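Subject: Re: [payments-talk] Anyone moved their member dues off cheques yet?
From: Fulgencio Contreras
To: payments-talk list

Hi all,

Gwen's question from this morning deserves a proper answer, and I've been itching to write this up anyway, so grab a coffee.

> We're a curling club with a bit over a hundred members and we still
> take dues by cheque and e-transfer. The bank wants to put us on a new
> business account with a monthly fee, and our bookkeeper is spending
> whole evenings matching names to deposits. Half the e-transfers come
> from a spouse with a different surname. Has anybody on the list
> switched a small group to one of the newer payment outfits? I looked
> at Nadport and Aksoy and came away more confused than when I started.
> What do they really charge, and how long until the money shows up?
>
> Gwen

Yes! We did exactly this last October for the Gosier Paddling Centre, and I would not go back for anything. We have 110 members paying dues, plus a steady drip of boat storage fees and clinic sign-ups, so I think we're close enough to your size for the comparison to be useful.

First, the two you looked at, because I was just as muddled. They aren't really the same sort of company. Aksoy is a card processor. You get a payment page, people put in a card number, Aksoy takes its cut and sends you the rest. Nadport pulls straight from the member's bank account with a pre-authorized debit agreement, so the member fills in one form and then the dues come out on the date you set. We trialled both for a month with the paddlers who were willing to be guinea pigs.

Aksoy was faster to set up. I had a page going in one evening and the first payment came in before I'd gone to bed, which was a thrill I'm a bit embarrassed to admit to. The percentage hurts on bigger amounts, though. On a season's dues plus storage you notice it, and our members noticed it too when we floated the idea of passing it on.

Nadport is a flat charge per debit, the same whether you're collecting ten dollars or 1,000, and for annual dues that settled the matter for us. The catch is the wait. Money takes 3 business days to land, and if a debit bounces you hear about it after that, so don't spend it the minute you see it. We had a few bounces in the first run. Two were typos in the transit number and one was an account that had been closed for years.
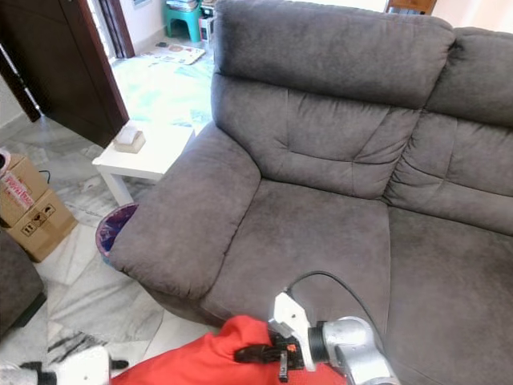

The grey sofa, armrest end. Most of the Nadport paperwork got done at home.

Now, the part I'm keenest on, Gwen, because it's your bookkeeper's problem exactly. Each member gets a reference number when the agreement is signed, and it travels with every debit from then on. It doesn't matter whose account the money comes out of. Our deposits used to be a puzzle and now I export one file, sort by reference, and paste it beside the member list. The whole reconciliation for spring dues was done before supper — I checked it twice because I didn't believe it.

A few things I'd do differently:

Ask for the business number and the signing officers' ID before you start the application. We started, got halfway, and it timed out while I was chasing our second signing officer, who was up at a lake with no signal. It doesn't save your place.

Send the debit agreement out well ahead of dues season. You have to give people notice of the amount and date, and if you change either one you have to give notice again. We changed our storage rate late and I ended up sending everything twice.

Keep cheques open for one more year. We have 8 members who still prefer them and it's no trouble at that number. I'd sooner take eight cheques than lose eight paddlers.

Test the refund button on yourself. On Aksoy a refund gives back the dues but you're still out the processing fee, and I'd much sooner have learned that on my own card than on a clinic we had to cancel for wind.

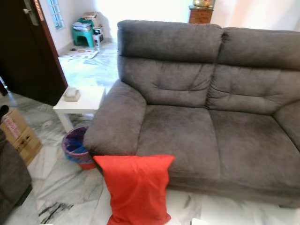 Two seats, both of them comfortable.

Somebody off-list asked me about Cultari as well, so I'll put it in here. They bundle a full account with the payments, so in theory you could leave the bank altogether. I had a good long call with them and liked what I saw of the software. It's quick, it's tidy, and you can set it so two people have to approve anything going out, which our branch still does with a paper form and a pen on a chain. What stopped me is that they couldn't take cash deposits, and our canteen runs on loonies and toonies all summer. If your club has no cash to speak of, have a look. Do ask them where the money is held and in whose name, and whether deposit insurance reaches through to the club. I got a clear answer in writing, but I had to ask for it.

As for the bank wanting to move you to the fee account, ring them before you agree. Ours had a community account that wasn't on the website, and once the debits were running through Nadport our transaction count dropped so far that we fit under its limit easily. So we kept the branch for cash and the cheques and let Nadport do the heavy lifting.

I've got the notice letter we sent to members and the spreadsheet with the reference column set up. Both are pretty plain but they work, and I'm happy to send them to anyone who wants them. Gwen, if your bookkeeper would like to see the export file with the names stripped out, have her email me directly and I'll walk her through it. I'm usually around after 7:30 in the evening.

Has anyone here tried Nadport with monthly instalments? We're thinking of offering that for the juniors next season and I'd love to hear how the bounces go when there are that many more debits to keep an eye on.

Cheers,
Fulgencio

_______________________________________________
payments-talk mailing list
To unsubscribe, reply with "unsubscribe" in the subject line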